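Ratings Without a Denominator

September 23, 2025

The new Jendico restaurant list came out this month, and the trade press did what it does every year: it counted the gains, counted the losses and declared a trend. This year's edition names 504 restaurants. The publisher says the list was drawn from 3,879 inspected addresses. I have no quarrel with either number. My complaint is that neither one says what readers are told it says.

A restaurant guide is a sampling exercise. An inspector visits on a given evening, orders a given set of dishes and files a score. Jendico states that a listed restaurant receives at least two visits before its rating changes. Two observations are a thin basis for any measurement, and a thinner one when the thing measured is a kitchen crew whose members change from month to month. If the first visit falls on a strong night and the second on a weak one, the published score is an average of two different restaurants.

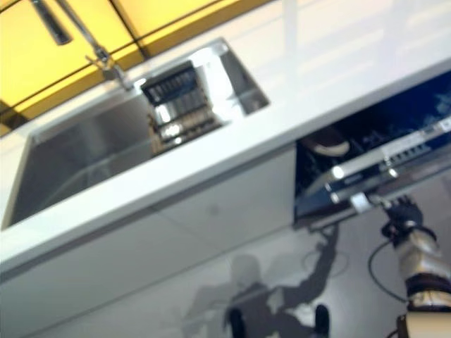

Sink with wire rack, yellow panels behind.

The usual defense is experience. A trained inspector, the argument goes, can tell a bad night from a bad kitchen. That may be true, but it is a claim about accuracy, and claims about accuracy can be tested. Send two inspectors to the same address a week apart, without telling either about the other, and publish how often they agree. Sunden, the smaller of the two regional guides, did a version of this in March and printed the results in an appendix. Agreement was good at the top and bottom of the scale and poor in the middle, where most of the restaurants are.

Owners in that middle band bear the cost. A place that drops one grade loses bookings for a full year, until the next edition. Lenders read the list too. A score with a wide margin of error is then being used to set the terms of an equipment loan – a purpose it was never built for.
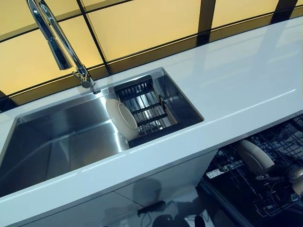

What a guide should print

The fix is cheap. Each entry should carry the number of visits, the months in which they took place and the range of scores, along with the final grade. Ticona already does this for hotels, and its pages are no harder to read. A reader who sees one grade built on six visits and another built on two can weigh them accordingly.

Guides should also report how many restaurants they dropped from inspection altogether. Stodik, a town with a long dining street and a short tourist season, lost all its entries this year. The text does not say if its kitchens got worse or if the inspectors stopped going. Those are separate findings, and the people who cook there should be told which one applies.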